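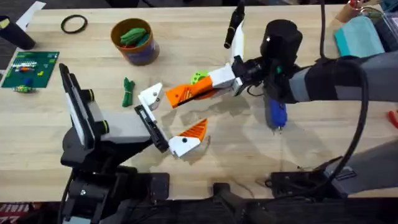 La revisión de mesas y superficies de trabajo del local Cledeo se hace una vez al mes, siempre antes de abrir, y la hoja se queda en la carpeta de la entrada. Este mes es mayo. La persona que revisa debe mirar la superficie con luz de lado y pasar la mano con guante, porque las astillas pequeñas no se ven de frente. En los tableros de madera clara, como el de la foto, las manchas de aceite se notan pronto; en los oscuros hay que buscarlas con más paciencia.

Marcar: C (conforme), N (no conforme), P (pendiente).

1. Superficie sin astillas ni grietas: C
Comentario: en la mesa del fondo se lijó un canto que estaba áspero. Falta dar el barniz, pero no corta.

2. Patas y tornillos apretados: N
Comentario: la mesa junto a la ventana se mueve cuando uno se apoya. Se apretaron 4 tornillos y uno gira sin agarrar. Hay que poner otro más largo. Mientras tanto, no dejar peso en esa esquina.

3. Cables fuera del paso: P
Comentario: la canaleta de Wendik llegó, pero con la tapa de otra medida. He pedido el cambio. Por ahora los cables van con cinta al suelo, y la cinta se levanta cuando se friega.

4. Extintor accesible y con presión correcta: C
Comentario: la aguja está en verde. Quité dos cajas de Zeseo que estaban delante. Por favor, no dejar cajas allí, tampoco por un rato.

5. Salida de emergencia: C
Comentario: la puerta abre bien desde dentro, sin llave. El letrero luminoso enciende.

6. Botiquín: N
Comentario: faltan vendas y el suero está caducado. Quedan 10 tiritas. La lista de compra está pegada dentro de la tapa.

7. Iluminación: C
Comentario: un tubo del pasillo tarda en encender. Todavía lo marco conforme, pero quiero verlo otra vez el mes próximo.

8. Productos de limpieza con etiqueta: N
Comentario: encontré 2 botellas rellenadas sin nombre debajo del fregadero. No sé qué contienen y por eso las aparté. El limpiador Rajan sí tiene su etiqueta y está en el armario cerrado.

9. Suelo seco y sin desniveles: P
Comentario: la baldosa de la entrada suena hueca. No está levantada. Se ha avisado al propietario por correo, sin respuesta hasta hoy.

Los puntos 2, 6 y 8 se deben resolver antes del lunes. Quien los resuelva escribe la fecha al lado y firma con iniciales, no con una cruz.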